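3. Materials and Sorting Procedure

3.1 The play-food set
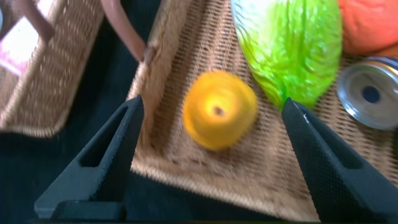 Figure 1. Toy produce and a can on a woven wicker tray, with a second basket to the upper left.

Lucienne Ferrand objected, on reading an early draft of this section, that a tray of toy food tells us little about how people put groceries away, given that a toy lemon never goes soft and a toy lettuce can be dropped into any basket without harm. We take the objection seriously and return to it in Section 3.4. Our interest is in the grouping decision itself, that is, which item a person chooses to put with which, and for that purpose we wanted items that would look the same to the last participant as they did to the first.

The full set has 41 pieces. Most are toy fruits and vegetables, and the rest are packages and cans of the kind found on a pantry shelf. We bought the produce from Lundov, a supplier of preschool kitchen toys, and the packaged items from two local stores. Pieces were kept only if adults who did not take part in the study could name them at a glance. A pale squash and a brown root vegetable were dropped at this stage after several people called them potatoes.

The lemon caused some discussion. It has a plain shape and a single strong color, and it is one of the easiest pieces to name, but people disagree about where it belongs. Some treat it as a fruit and put it next to the orange. Others treat it as something used in cooking and put it with the onions and garlic. We kept it for this reason. The lettuce is less open to argument in terms of kind, though its shape affects where it ends up, as described below.

3.2 Trays and baskets

All sorting was done with wicker. In a first round we used clear plastic bins from Skostosar, and participants tended to stack the pieces in layers, filling one bin before starting the next. With bins, the order of filling said more about how much space was left than about which items seemed to go together. Shallow woven trays reduced this problem. A rounded piece set down on basket weave stays more or less where it is put, and the low rim leaves the contents easy to see from a chair.

Each table had one source tray and several empty baskets at the start of a session. The baskets differed slightly in depth and in the slant of their sides, and we did not try to match them. Matched baskets were tried with a few people in January and led to a different difficulty, in that they lost track of which basket they had meant for which group and had to look into each one again before placing the next piece.

Wicker has drawbacks. It sheds small bits of fiber, it catches on loose thread, and it cannot be washed quickly between sessions. We brushed the trays with a dry paintbrush each morning and replaced any that had begun to split at the rim.

3.3 Procedure

Seventy-seven adults took part. Each sat at a table with the source tray in front and was asked to "put things away so that you could find them again." No categories were named. If a participant asked whether the food should be treated as real, the answer was that they could decide for themselves, and the answer was written down. There was no time limit. The shortest session took four minutes and the longest took 28.

The pieces were laid out in one layer before the participant came in, using one of three starting layouts. In every layout, produce and cans were mixed together. Cans were started on their sides so that participants would have to handle them to stand them up, if they wanted them upright. We recorded whether each can was left lying down, stood up in place, or stood up only after being moved to a basket.

When the source tray was empty, or when the participant said they were finished, the experimenter asked for a name for each basket. Names were taken down word for word. Participants could change their minds at this point, and 19 of them did, most often by moving a single item after hearing themselves name the group.

3.4 Scoring

Two of us scored the final baskets separately. An item was scored as grouped by kind if the basket's name referred to a type of food (fruit, vegetables, canned goods), by storage if it referred to a place or a condition (fridge, cupboard, counter), and by use if it referred to a meal or an occasion (salad, breakfast, lunches). A fourth code, fit, was added after the first week for baskets that had been filled on the basis of size or shape alone. Names such as "big things" and "stuff that rolls" went here.

The fit code turned out to matter mainly for the longer pieces. The lettuce is elongated and does not lie flat in the smaller baskets. Several participants started by placing it with the other vegetables, took it out again, and gave it a basket to itself. We scored these cases by the name given at the end. Where the name was something like "lettuce," with no further reason, we scored kind.

Ferrand's point about spoilage bears most directly on the storage code. A person putting away real lettuce has a reason to think about the fridge, and toy lettuce gives no such reason beyond what the person brings to the table. We would therefore expect our storage counts to be low compared with those from a study using fresh food. The Lodhi sorting task, which we used as a model for the naming step, has the same limit. We do not compare storage with the other codes in absolute terms in what follows, and look only at how each code changes with the starting layout.

Disagreements between scorers were settled by going back to the written names. Most came from baskets with names that fit two codes at once. "Salad vegetables," for example, can be read as kind or as use. We scored such names by the main noun, so that "salad vegetables" became kind and "vegetable salad" became use. This rule is crude, but it was easy to apply the same way each time.

3.5 Packing up and resetting

Resetting the table between sessions took longer than we had planned for. The pieces had to be returned to one of the three layouts, and an early attempt to do this from memory led to clear drift, with round fruit moving toward the middle of the tray over several sessions. We then used a paper sheet with outlines, laid over the tray as a guide and removed once the larger pieces were in place. The sheets were printed on Zusix card, which is stiff enough to rest on the rim without sagging onto the pieces underneath.

At the end of each day the produce went into one lidded box and the cans into another. Pieces with worn paint were swapped for spares from the same batch. The orange was replaced twice, as its dimpled surface picked up dirt that did not wipe off, and the lemon once. No participant saw a replaced piece next to the one it had replaced.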